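Twine for climbing beans, second season

5 August 2026

Last year's bean frame failed at the twine and the timber was fine. I have had most of the winter to think about it, and the replacement goes up in September, so these are my notes on what I am changing.

The frame is a plain rectangle bolted to the fence side of the long bed, between the compost bay and the 3000 litre tank. Top rail, bottom rail, two uprights. The vertical runs were cheap jute, tied off individually at both ends. By the time the plants reached the top rail, a good number of the runs had stretched enough to swing in the wind, and the lowest section of several had rotted where it sat against damp mulch. Once one run lets go, the vines on it lean on the run next door.

Ásdís Grímsdóttir, who gardens at the Kennedy allotments and has grown more beans than I have, put it down to the bottom knots. Her view is that jute is perfectly adequate if it never touches soil or mulch. I partly agree. The stretch is a separate problem and appeared in the dry weeks as well. 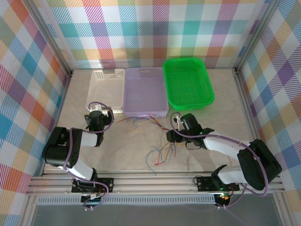 The options I looked at were jute again, sisal, a braided polyester sold by Vollik, and waxed cotton from Brurel, which I could only get by ordering through the hardware shop in Vincombe. Polyester holds tension best but has to be picked out of the dead vines at the end of the season, and I compost the vines. Sisal is stiff and sheds fibres into your fingers. Waxed cotton is pleasant to tie and costs too much for something I intend to cut up.

I settled on sisal for the verticals and polyester for one horizontal line at mid height. The horizontal stays up all year and is tied only to the uprights, so it never goes near the compost. Each vertical takes a single turn around it on the way down. That halves the free length and should take most of the swing out.

Storage was the other weak point. Twine kept in a closed tub in the shed came out smelling of mould, and offcuts went in on top of the new ball until the whole lot was one knot. Open sides are better for natural fibre. Any perforated tub will do, provided air gets in from the side and the holes are small enough that loose ends don't work their way through.

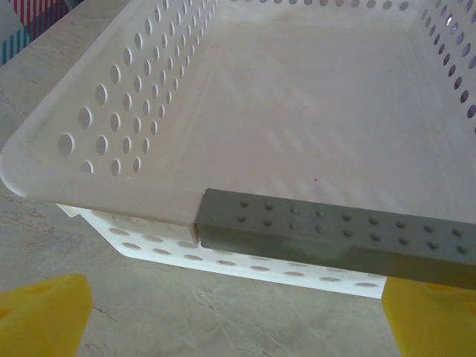
White plastic basket with perforated sides and a solid base.

Spacing stays at 200 mm between verticals. I considered going wider, but the beans I grow are vigorous and I would only end up with two plants fighting over each run. The bottom rail moves up so that it clears the mulch by a hand's width, and the verticals end there. Seedlings have to be led up to the rail on a short stick, a nuisance for a week or so.

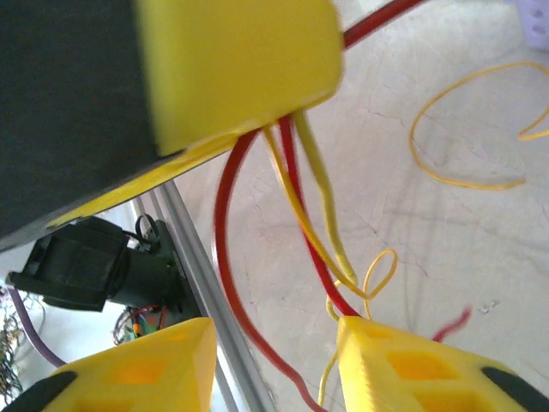 Knots: a clove hitch with two half hitches at the top, and a trucker's hitch at the bottom so the run can be retensioned. Last year I used a reef knot at both ends – a poor choice, and the reason I could not take up the slack without cutting. Cut each piece almost a third longer than the finished run. The trucker's hitch uses more than you expect, and sisal is too short-tempered to be tied twice in the same place.
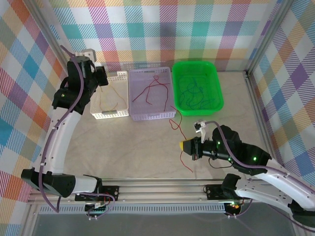
Colour matters more than I had assumed when it comes to clearing up. Natural twine disappears against straw mulch, and I was still finding bits of it with the hoe in autumn. A tan-orange string like the one coiled in the white basket would be lost in my bed within minutes, while the red one, even where it trails out over the corner of the lavender basket and across the floor, is easy to follow from end to end. The polyester line will therefore be red. The sisal only comes in sisal colour, and since it can rot where it falls I am not going to dye it.

Remaining jobs are to oil the top rail, replace one rusted bolt on the tank side and cut the sisal to length. If the bottom knots hold through the first windy spell I will do the pea frame the same way.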